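Chapter 6
Two Arms, One Job

By the end of this chapter you will be able to:
plan a task that needs two robot arms
decide which arm leads and which one holds
write a practice log that your team can learn from

So far you have worked with a single arm, and you have probably found out how much it can do. It can pick up a block, turn it over and put it down where you want it. Now try opening a carrier bag with one hand behind your back. Go on, really try it! The bag slides, folds and follows your fingers about, and you soon want that other hand back.

Bags are wonderful things to practise on. A block keeps its shape whichever way you grip it, but a bag has a new shape every time you touch it, and whatever is inside rolls about and pulls it somewhere else. That makes it a proper test of teamwork between two grippers.

The robotics club at Munder School took this on for the Skesta Challenge, a yearly contest for school teams held each July. Their task was called Fruit Run: take the fruit out of a plastic bag and set it on a tray, using two arms and no human help. The club logged 552 practice runs, and their notes are a joy to read (you will meet several pages of them in Section 6.3). Early on, both arms were told to pull at once, and the bag simply went tight. Then a team member suggested giving each arm its own role, one to hold and one to reach, and the whole project took off.

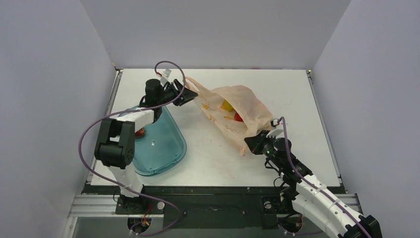
Choosing roles sounds easy until you have to write them down. Which arm moves first? How does the holding arm know when it may let go? What should both arms do if a piece of fruit rolls out of reach? Talk these over with your partner before you touch the controls, and sketch your answers in your logbook.

Starter activity (30 minutes)

Work in pairs, each using one hand only. Empty a bag of fruit onto a tray without speaking. Swap roles and repeat, then write down every moment when you had to wait for your partner.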